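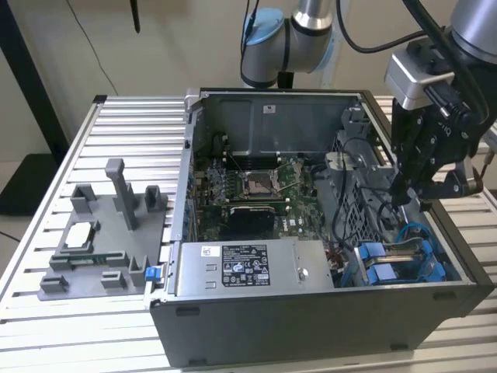

Do I have to take the power supply out before I can change the processor? Leave it where it is. Everything you need to reach is on the motherboard, and the power supply has enough to do without being unscrewed for company.

Section 4. Fitting a Processor and Memory in the Dell Tower

This section of the Brarkby workshop guide assumes you have already done Section 3, which covers saving your files, and that you did it properly. It applies to the older Dell towers we refurbish for the Plumau lending scheme. If yours has a tray of cup rings on top and a login nobody remembers, you're in the right place.

Before you start

1. Shut the computer down from the menu. Holding the button in until it goes quiet is a different procedure with a different outcome.

2. Pull the power cord and every other cable. Press the power button once for luck and for the leftover charge.

3. Lay the tower on its side and take off the side panel. Put the panel somewhere you will not step on it. Panel number 247 on our shelf has a heel print.

4. Touch bare metal on the case before you touch anything green.

CAUTION: Hold the processor by its edges only. The underside is not for fingers, sleeves or curiosity.

Getting to the socket

5. Find the processor socket. It is the square with a metal lever beside it and memory slots for neighbors. The smaller square under the silver fins, by the DELL logo, is the chipset. Leave it alone. It has never been the problem.
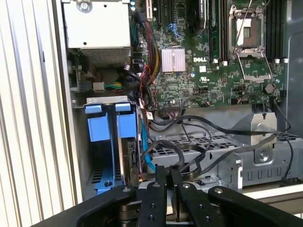

Fongchan Sangkhawat wrote in to say that step 5 should come with a warning about the lever, having let go of it halfway and spent the next minute looking for a dropped screwdriver under the bench. Fair enough. The warning is now step 6.

6. Press the lever down, ease it out from under its catch, and let it up slowly. It is a spring. It would like to go quickly.

7. Lift the load plate. Look into the socket under a good light. If any contact is bent, stop and write the job up as a Greco ticket. Do not try to straighten it with a pin, however steady you were at school.

8. Match the corner mark on the processor to the mark on the socket and lower it straight in. It should drop into place under its own weight. If you find yourself pushing, you are holding it the wrong way around.

9. Close the load plate and bring the lever down. This takes more force than feels polite, and there may be a creak. Hook the lever under its catch.

NOTE: Thermal paste goes on after this, and a blob the size of a pea will do. We mean a small pea. The heatsink and its fan are covered in Section 5.

Memory

10. Open the clips at the ends of the slot.

11. Line up the notch in the module with the bump in the slot. There is one right way, and most people find it second.

12. Push down on both ends until the clips close by themselves. Modules go in matched pairs. Our usual parts drawer is Idamden 312, and if you borrow from it, sign the sheet.

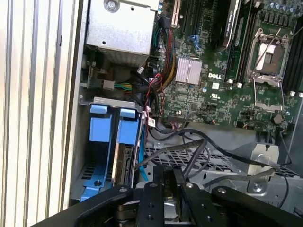
Cables

13. Check every plug you nudged along the way. The ones people knock loose are the thin data cables to the hard drives, because they sit low in the case and catch on cuffs.

14. Tuck the power wires to the side so that nothing rests on the processor area. A fan blade hitting a cable makes a noise you will blame on the hard drive for a week.

15. Leave the blue drive carriers clipped in. If you have already pulled one out, slide it back until it clicks — and then tug it gently to see whether you imagined the click.

16. Do not connect the power cord yet. Go on to Section 5 with the side panel still off.

If the memory total reads 4000 and something when you were expecting twice that, one module is not seated. Go back to step 10.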